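Call for Participants: Try the Grippers at Our Open Day in Gallesville

Undstead Robotics Workshop is opening its doors on a Sunday in August, and we're looking for people to come in and take part. You don't need to know a thing about robots. If you can pack a lunch box or sort a drawer of buttons, you already have the skills we're hoping to see!

What we do here is teach robots to handle small things by recording people handling them first. A person takes a gripper in each hand and does a tabletop job with them, and the recordings from that work go into training. We have 1,337 recordings from our spring sessions and we want to reach 3,000 before the fall, with many more kinds of people in the mix. So far it has mostly been our own staff, and we all tend to reach for things the same way.

What you'll be doing

The main job of the day is called Bach (the person who named it plays the organ, and the name stuck). You'll stand at a table with a white work surface and a divided plastic box, and you'll use the grippers to move small parts into and out of the compartments. Each round is short. Some people love it right away and some need three or four tries before their hands stop arguing with the tool, and both are great for us.
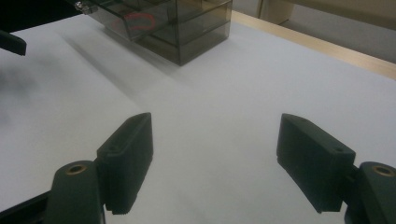

Looking out between the gripper fingers toward the compartment box.

The fingers are chunkier than you might expect, and they take a firm squeeze. Come with your own habits. Please don't practice at home with tongs to get "good" at it (one visitor last year did, and we loved her for it, but we'd like to see how you'd go about it fresh).

Between rounds you can walk through the rest of the workshop. Pierina Ferraro will be giving a short talk at 11 a.m. and again at 2 p.m. on how recordings turn into robot movement, with a live run of our Drircombe arm sorting hex nuts. She takes questions the whole way through, and kids' questions tend to be the best ones.

Two hands at once

If you're comfortable after the first few rounds, we'll invite you to stay for the two-handed version. You hold a gripper in each hand and bring both of them to the same box. It's slower and a lot more fun, and we're especially short on recordings from left-handed people, so if that's you, please, please sign up.
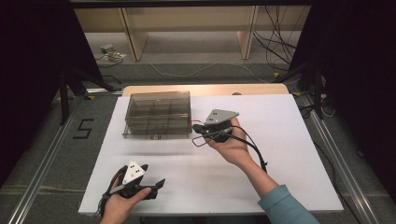 Who can take part

Anyone 16 or older. Under 18, bring a parent or guardian who can sign the form with you.

You should be able to stand for 20 minutes at a stretch. We also have a lower table for anyone who would like to sit or who uses a wheelchair, so tell us when you sign up and we'll book you there.

Glasses are fine. Rings and bracelets should come off before you start, and long sleeves should fit snugly at the wrist.

Younger children are welcome to visit and watch the demonstration with an adult.

Time and pay

We have 62 places, split between a morning group (9:30 to 12:30) and an afternoon group (1:00 to 4:00). Participants get a $45 gift card for the three hours, plus lunch at 12:30, which both groups share. Watching only is free and you don't have to book.

What we record

We record the movement of the grippers and video from the work area. That can include your hands and forearms, and your voice if you talk while you work. We'll go over the consent form with you before anything starts, and you can stop at any point and still keep your gift card.

How to sign up

Call the front desk or stop by 2,612 Mill Road, Gallesville, any weekday before 5 p.m. Give us your name, your preferred group, which hand you write with, and anything we should know about lunch. Oluf Hviid is handling the list and will get back to you within two days.

Parking is behind the building, through the second gate. The first gate belongs to the tile warehouse and they do lock it at noon.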